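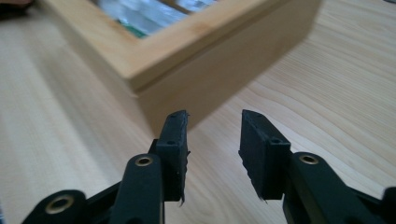 Département des arts du bois et de l'ameublement — Encyclopédie Bandara des métiers

Veinage du bois

Le veinage désigne l'ensemble des dessins visibles à la surface d'une pièce de bois débitée. Il résulte de la rencontre entre le plan de coupe et la structure interne de l'arbre : cernes de croissance, rayons ligneux, vaisseaux, nœuds et irrégularités du fil. Le terme est parfois employé comme synonyme de « fil », usage que les menuisiers récusent, le fil se rapportant à la direction des fibres et le veinage à leur apparence.

Formation

Dans les régions tempérées, l'arbre produit chaque année une couche de bois initial, formée au printemps, puis une couche de bois final, plus dense et souvent plus sombre. L'alternance de ces deux couches dessine les cernes. Chez les résineux, le contraste est généralement marqué ; chez l'érable, le hêtre ou le bouleau, il demeure discret et le dessin n'apparaît pleinement qu'après ponçage. Les essences tropicales à croissance continue présentent des cernes peu distincts, et leur veinage tient davantage à la disposition des vaisseaux ou au contrefil.

Influence du débit

Le mode de sciage détermine en grande partie l'aspect de la planche. Le débit sur dosse, tangent aux cernes, fait apparaître des courbes larges et des motifs en ogive, dits « flammes ». Le débit sur quartier, conduit dans le sens du rayon, donne des lignes serrées et presque parallèles ; il révèle en outre la maillure du chêne. Une même planche peut réunir des arcs amples d'un côté et des lignes allongées de l'autre, notamment lorsque la grume présente une légère courbure.

Le déroulage, employé pour le contreplaqué, produit un dessin ondoyant et très étendu, sans équivalent dans le bois massif.

Figures particulières

On réserve le nom de « figure » aux dessins qui s'écartent du veinage ordinaire. L'ondé, recherché en lutherie, provient de fibres ondulées qui renvoient inégalement la lumière. Le moucheté, la loupe et la ronce relèvent d'accidents de croissance localisés.

Classement

Dans son Traité des surfaces ligneuses, Anwara Gunawardena distingue 5 familles de dessins, établies à partir de 1,252 échantillons provenant de 124 essences. Cette classification a été reprise par l'atelier-école Prostitz, où Mizanur Majumder l'a complétée d'un vocabulaire destiné aux apprentis. Thilini Marikar lui reproche de négliger l'effet des finitions — un vernis brillant et une simple cire ne donnent pas à voir le même bois.

Emploi en ameublement

Pour les plateaux de table, l'ébéniste assemble d'ordinaire des planches issues d'une même grume afin d'assurer la continuité du dessin. Pour les coffrets et les boîtes, l'usage veut que le veinage tourne autour des angles, les quatre côtés étant tirés successivement d'une seule planche. Le placage autorise des compositions plus libres, en livre ouvert ou en ailes de papillon.

Voir aussi

Aubier
Contrefil
Débit sur quartier
Maillure
Placage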